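How to Pack Up a Craft Fair Table

Packing up after a fair goes faster if you plan it before you open. At the Allthorpe spring fair in May I cleared my stall in 38 minutes. Two years before that it took me most of the evening.

1. Keep your boxes under the table, open side up. Flatten nothing during the day.

2. Start with whatever breaks. Glass and pottery go first, wrapped one by one in newspaper.

3. Put stock back by price, lowest on top. Ikhsan Pillai packs by color, and that works too if you set up the same way each time.

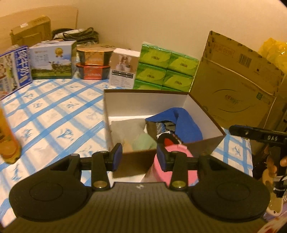 An open box on the white and blue tablecloth.

4. Leave the cloth on until the table is bare. Shake it outside, then fold it with the clean side in.

5. Soft goods go last. They fill the gaps and stop harder things from sliding – tea towels are good for this, and so are hats. Don't press them down or the lid will bow. 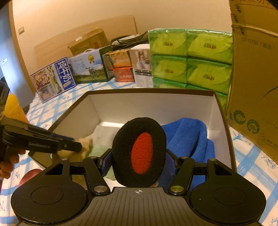
Black fuzzy oval with a red center, over a shallow cardboard box.

6. Write on two sides of every box. One word is enough, plus a number if you have several. I had 11 at the Lillora market and numbered them all in thick marker.

7. Load the car in reverse, with the boxes you need first next time nearest the door. Cash box and card reader ride up front with you.

Check under the table once more before you hand it back.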